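**WD 210 - Wood as an Engineering Material**
Handout 4: Moisture, shrinkage and movement (rev. February 2023)
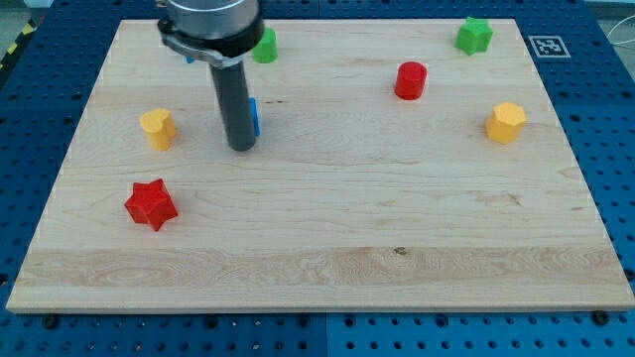

**Unit 2 / Physical properties**

### 4.1 Moisture content

Moisture content (MC) is the mass of water in a piece divided by its oven-dry mass, given as a percentage. The denominator is the dry mass, so values above 100% are possible in green sapwood of light species.

MC = (m_wet - m_dry) / m_dry × 100

Worked value: a sample weighs 900 g as received and 750 g after oven drying. MC = 150 / 750 = 20%. Students who divide by the wet mass get 16.7% and lose the mark.

### 4.2 Bound and free water

Water in green wood sits in two places. Free water fills the cell cavities. Bound water is held in the cell walls by hydrogen bonding. The fiber saturation point (FSP) is the state in which the walls are full and the cavities hold no liquid. For most temperate species it is taken as 28 to 30% MC.

Loss of free water changes mass only. Loss of bound water changes dimensions, and below FSP the change is close to linear with MC. Strength and stiffness also rise as bound water leaves.

### 4.3 Anisotropy

Shrinkage differs by direction. From green to oven-dry, typical ranges are:

| Direction | Total shrinkage |
|---|---|
| Longitudinal | 0.1 to 0.2% |
| Radial | 3 to 6% |
| Tangential | 6 to 12% |

The ratio of tangential to radial shrinkage (T/R) is a fair guide to how a species will distort. A flat-sawn board cups away from the heart side as it dries. A quarter-sawn board of the same stock stays flatter and moves less in width.

Pale, close-grained boards are easy to misread. Use the end grain to settle ring orientation; figure on the face is weak evidence.

### 4.4 Estimating movement

For a change in MC below FSP:

ΔD = D × S × (ΔMC / FSP)

where D is the initial dimension and S is total shrinkage as a decimal. Strictly, D is the green dimension. Using the current one is acceptable for small changes.

Take a flat-sawn panel 300 mm wide, S = 0.09, FSP = 30%, drying from 12% to 6%:

ΔD = 300 × 0.09 × (6 / 30) = 5.4 mm

### 4.5 Equilibrium

Wood left in steady air reaches an equilibrium moisture content (EMC) set by relative humidity and, to a lesser degree, temperature. At 20 °C and 85% RH the EMC is near 18%. The adsorption curve lies below the desorption curve (hysteresis), so state which way the sample was moving.

### Problems

1. Repeat the calculation in 4.4 for a quarter-sawn panel, S = 0.05.
2. A stack at Mbwambo has an oven-dry mass of 3,647 kg. Find its mass at 12% MC.
3. Sketch the cupping of a flat-sawn board dried from 25% to 8%. Mark the heart side.

Hand in to M. Mutiso, Stendgate 6. Show units.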